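Misaki Murakami on old wallpaper and the houses that wear it

Misaki Murakami answers the door in Drillville with paste on both sleeves and waves me straight through to the dining room, because there is something behind the sideboard I have to see. It turns out to be a corner of paper from the 1920s, brown at the edges, with a border of tiny pears.

"Look at the pears!" she says. "Four layers down, and somebody had papered right around the old gas pipe. You can still see where they cut it."

Murakami has been hanging and rescuing wallpaper for most of her working life, first for the Ranasinghe workshop, where she swept floors and trimmed rolls for 2 years before anyone let her near a wall, and now under her own name. The studio is called Rukau, after a street she lived on as a student. She keeps around 2,000 samples there, in flat drawers, sorted by pattern and never by date.

"Dates are a mess," she says. "A popular floral might be printed for decades. But if you put all the small sprigs in one drawer, you start to notice how the spacing changes, and how the leaves get lazier as the blocks wear down. I could lose a whole afternoon in that drawer. I have lost a whole afternoon in that drawer."

Small florals are her great love. Big scenic papers get the magazine covers, she says, but the little repeating ones were what people lived with, in back bedrooms and on stair landings and inside closets.
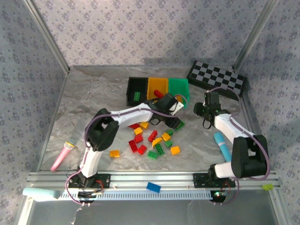 "A diagonal repeat is very forgiving," she goes on. "Old walls lean. If you hang a stripe on a leaning wall, everyone sees it by breakfast. Put up a small flower on the diagonal and your eye just wanders off along it, quite happy."

She learned that the hard way at the Geder house, a tall, narrow place where the front hall was out of true by the width of her hand. The owners wanted stripes. She hung a test length, they all stood at the bottom of the stairs and looked at it, and then they had a sandwich and picked a sprig. The job was meant to be done by November and ran well past it, mostly on account of the plaster.

Her advice for beginners is cheerful and mostly about patience. Buy an extra roll. Start behind the door. Let the paste soak in for as long as the label says — "yes, the whole 7 minutes, go and make tea."

And if you find an old layer underneath?

"Oh, save a piece! Even an ugly one. Write the room on the back in pencil and put it in an envelope." She is already pulling open another drawer. "Now, this one came out of a pantry."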